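Checklist for mixing at home, with my comments

Updated 14 July 2018. I wrote this list first for myself, after I spilled nicotine base over the kitchen worktop. Some people on the forum asked for it, so I put it on my page. I check every point before I open any bottle. Yes or no, and if it is no, I stop.

1. Room and table

Window open: yes / no
Table cleared of food, cups and plates: yes / no
Children and pets out of the room, door closed: yes / no
Kitchen paper within reach: yes / no

Comment: I used to leave my coffee on the table. Please don't do it. The base has almost no smell and no colour and a drop on the edge of a cup you will not notice.

2. Gloves and clothes

Nitrile gloves, new pair, no holes: yes / no
Long sleeves: yes / no
Glasses on: yes / no

Comment: Thin latex gloves from the supermarket tore on me two times, at the thumb. I buy nitrile now, in size 9, and they are a bit large but they go off easily. If base comes on the skin, wash at once with a lot of water and soap. Take off the gloves before you touch your phone or the door.

3. Bottles and labels

Strength written on every bottle: yes / no
Date of opening written: yes / no
Child-proof caps click when closed: yes / no
No crystals or strange colour in the base: yes / no

Comment: My Nimix base had a label that was printed well but the ink went away when PG ran over it. I put clear tape over all labels now. The 10 ml flavour bottles from Llorente have good caps. With the Kurkley ones I must press hard or they don't click, and I failed one bottle for this.

4. Scale and syringes

Scale stands level and shows zero: yes / no
Separate syringe for nicotine, marked in red: yes / no
Blunt needles only: yes / no

Comment: The scale is a Judton, it goes up to 3000 g and this is too much for our purpose. For small batches of 40 ml I would like a finer one.

5. Storage after mixing

Everything back in a closed box: yes / no
Box in a cool and dark place, high up: yes / no
Table wiped two times: yes / no

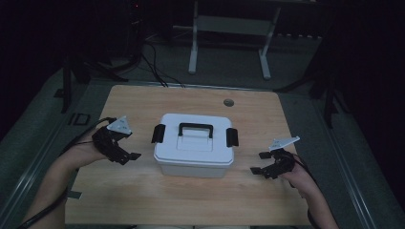

Comment: I keep the nicotine apart from the flavours, so that I don't take it by mistake when I only want vanilla. A cupboard over the cooker is a bad place, it gets warm every day. The used paper and gloves go in a bag, the bag is tied, and then it goes in the bin outside.

6. Batteries (I was asked to add this)

Wraps without cuts: yes / no
Each cell in its own case: yes / no
Charger never left alone: yes / no

Comment: One cell failed in July, with a small cut near the plus side. I took it to the collection point and did not try to use it up. I still have to write the part on coils, it will come under number 7.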